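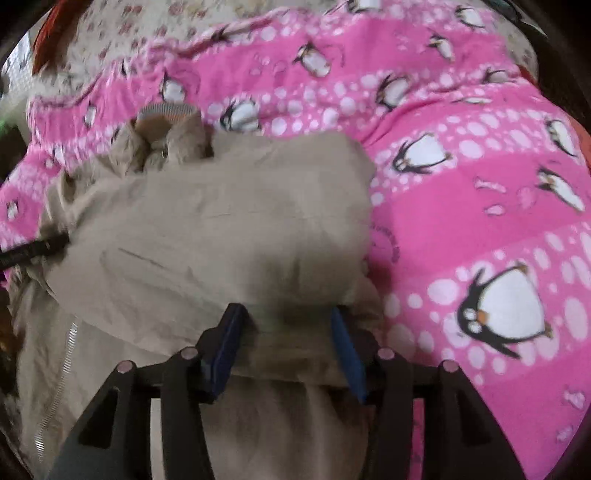 The beige one, zipper side up, on the penguin blanket. Post one of many, sorry in advance.

Nadja Koller
@nadjafolds · 1/18/26
So it's Sunday and I have finally started on the winter clothes, which I've been promising to do ever since we moved the big shelf into the hallway. I put the pink fleece down first, the one with the penguins and the little fish, and then everything gets folded on top of it.

Nadja Koller
@nadjafolds
I know a proper table would be kinder to my back. But fleece grips! If you fold something slippery on a bare tabletop it slides away from you the moment you let go of a corner, and on the blanket it just stays where you put it while you think about the next fold.

Nadja Koller
@nadjafolds
Also I love this blanket and it spends far too much of its life at the bottom of a basket. The bubbles on it still make me happy. My niece picked it out and told me very seriously that the penguins were on vacation.

Nadja Koller
@nadjafolds
Okay, the beige. Khaki, sand, whatever you want to call that color -- I have owned some version of it since college and I will probably be buried in it. It's also the worst thing in the pile to fold, as far as I'm concerned. Anything with a zipper wants to curve off in its own direction.

Nadja Koller
@nadjafolds
My way with zippers, for the three people who asked last time: lay the piece out, run your hand down along the teeth so they follow the edge, and get the big panel flat before you touch anything else. The bunchy part at the top can stay bunchy for now. You'll get to it.

Nadja Koller
@nadjafolds
I used to start with the bunchy part. I'd fuss over it for ages, get it perfect, then turn the bottom up and the whole top would spring loose again. Silvan watched me do this one evening and asked, very gently, whether I'd thought about going in the other order. Reader, I had not.

Nadja Koller
@nadjafolds
Someone in the replies is asking about creases. I don't iron for storage, I really don't. Soft wrinkles in cotton come out with a damp hand and a night on a hanger. What I do mind is a hard fold across a zipper, so I turn the fabric beside it and let the zipper lie along the outside.

Nadja Koller
@nadjafolds
Straps are another story. They get everywhere. I leave them lying across the top while I work and tuck them in at the very end, flat, in between the last two layers. If you tuck them in first you get a lump, and then whatever you stack on it leans over like a tired cake.

Nadja Koller
@nadjafolds
Same goes for little things that end up in the folds, by the way. Combs, brushes, hair clips, one earring I had been missing since the fall. Give every piece a pat all over before it goes in the box. I've closed up a full box and then had to open it again for a set of keys -- twice.

Nadja Koller
@nadjafolds
The boxes are the Boltico ones with the lids that click. I bought 6 and filled 5, and I'm keeping the last one empty on purpose until February, when my mother comes to stay and brings me back all the sweaters I've left at her place over the years.

Nadja Koller
@nadjafolds
@silvan.haemmerli wants it known that his side of the shelf took him 15 minutes. It did, I was there. His method is to roll everything up like a sleeping bag and push. I have seen inside his box and I will say no more than that, except that I love him very much.

Nadja Koller
@nadjafolds
Tea break. I've got the end of the apple cake from Kırmızıgül, which was supposed to be for after but it was looking at me. The pile left to do is mostly scarves and the odd heavy thing, so I can manage those with the radio on.

Nadja Koller
@nadjafolds
And to whoever asked if the blanket gets folded up and stored too: absolutely not, it's January! It's going straight back on the couch, and so am I.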